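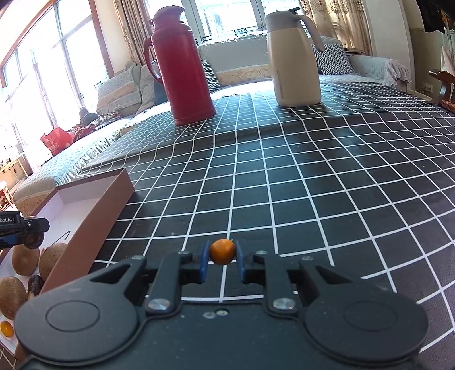
28 July 2020
By Aparecida Rangel

Progress note for Sebastião Damasceno — Grarnus grant, fruit handling examples

Short one, sorry, we're mid-session. Total now stands at 1,727 usable examples. Another 60 thrown out, mostly bad timing between the two grippers, a few where the operator forgot to press stop.

Small orange fruit and kiwis are the bulk of it. Picking out of a low cardboard box is slower than off the flat cloth, the walls get in the way. Operators want to come in from the side — fine for now, but the model will copy that so I've asked them to mix it up.

Moved from the Bundon office to the Vieira house for this block. Real living room, real window light, curtains open. Glare on the table is a nuisance but we want it in the data. Lost 12 hours to the move and a dead cable.

Training: first run on the older set only. Grasp is decent, release is poor, it lets go too hihg. Need more slow put-downs.

Still to do
Labels for 28 sessions, Stullato has them
Second house, not booked yet
Spare finger pads — order went in, no ship date

Money is on plan exept the cable. Final set still due in December. Can you confirm the second payment?

Aparecida

This site uses cookies. By continuing to browse you agree to our use of cookies. Accept | Settings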